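생활 > 칼럼 | 읽는 시간 3분

무늬 있는 것들을 더 사자

나는 무늬를 정말 좋아한다. 체크도 좋고 줄무늬도 좋고, 남들이 촌스럽다고 하는 호피는 더 좋다! 그런데 요즘 집 구경을 가면 벽도 침구도 수건도 죄다 베이지 아니면 연회색이다. 깔끔하긴 한데, 나오고 나면 어느 집이었는지 기억이 안 난다.

지난 11월에 동네 편집숍 온도브에서 뜨개 소품을 한참 구경했다. 기계로 짠 것도 있고 손으로 뜬 것도 있었는데, 사람들이 꼭 한 번씩 만져 보고 가는 건 무늬가 시끄러운 쪽이었다. 옆에서 구경하던 아주머니가 "이걸 누가 써" 하시더니 결국 하나 들고 계산대로 가셨다. 나는 그 마음을 안다. 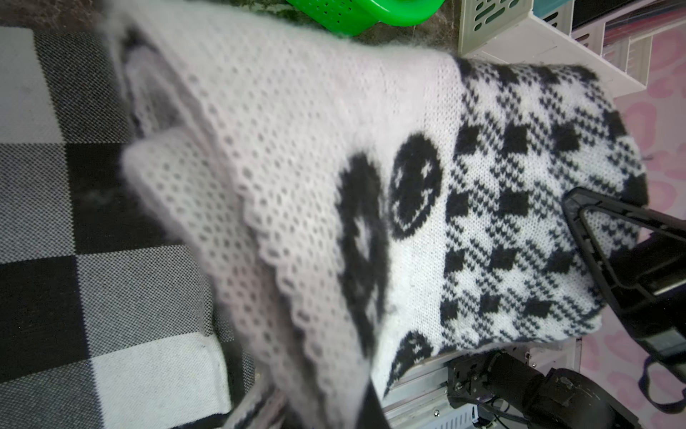
별눈 스마일과 흑백 체크가 만난 니트. 이런 조합은 언제나 환영이다.

무늬를 꺼리는 분들은 금방 질린다고 말한다. 내 경험은 반대다. 무지 이불은 두 달이면 눈에 안 들어오는데, 할머니 댁에 있던 꽃무늬 담요는 아직도 꽃잎 모양까지 그릴 수 있다. 어릴 때 낮잠이 안 오면 손가락으로 꽃줄기를 따라가며 놀았으니까. 질린다기보다 정이 드는 쪽에 가깝지 않나 싶다.

또 하나, 무늬는 살림에 너그럽다. 밥상보에 김칫국물이 한 방울 튀어도 체크 사이에 슬쩍 묻힌다. 흰 식탁보를 깔고 손님을 부르던 시절에 나는 손님 얼굴보다 와인잔을 더 많이 봤다(부끄럽지만 사실이다).
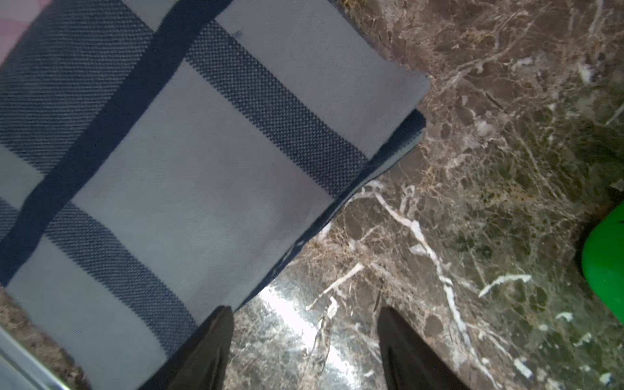

물론 한꺼번에 다 바꾸라는 얘기는 아니다. 작은 것부터 하면 된다. 행주 한 장, 베갯잇 하나, 서랍 안쪽에 붙이는 종이 한 장. 나는 포르텔라라는 원단 가게에서 자투리 천을 40장쯤 사다가 방석을 만들었는데, 짝이 하나도 안 맞는다. 그래서 식구마다 자기 방석이 생겼다. 아버지는 물방울, 나는 지그재그, 동생은 정체 모를 과일 무늬!

무늬끼리 부딪칠까 걱정된다면 색 하나만 맞춰 보시라. 남색 줄무늬 옆에 남색이 조금 들어간 꽃무늬를 두면 의외로 사이좋게 지낸다. 그것도 번거로우면 그냥 두어도 된다. 우리 집 거실은 몇 년째 부딪치는 중인데 아직 아무도 다치지 않았다.
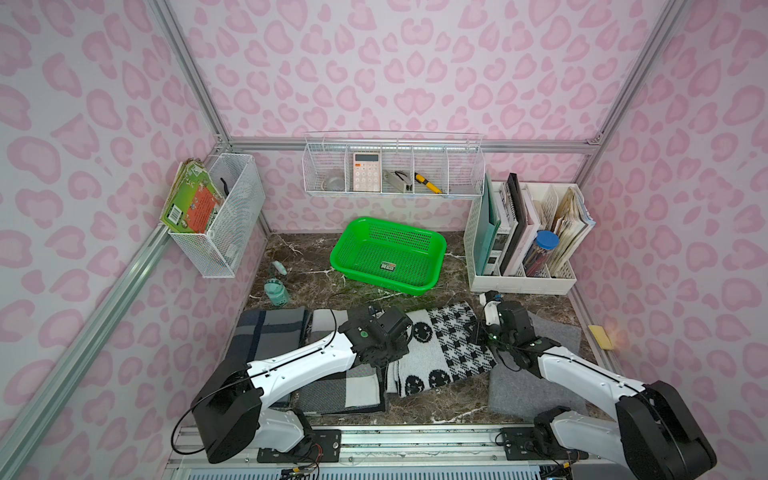 벽은 조금 더 용기가 필요하다. 나도 도배 책을 200쪽 넘게 넘기고는 결국 흰 벽지를 고를 뻔했다. 마지막에 마음을 돌려 현관 한쪽만 초록 잎사귀 무늬로 했는데, 퇴근하고 문을 열 때마다 기분이 좋다. 택배 기사님도 한번은 벽지가 예쁘다고 하셨다. 올봄에는 부엌 쪽 벽을 해 볼 생각이고, 후보는 벌써 세 가지나 된다. 그중 하나는 호피다.

최근 글
- 자투리 천으로 방석 만들기
- 수건은 언제 바꿔야 할까
- 프랄트몬트 골목의 오래된 벽지 가게
- 담요를 물려받는다는 것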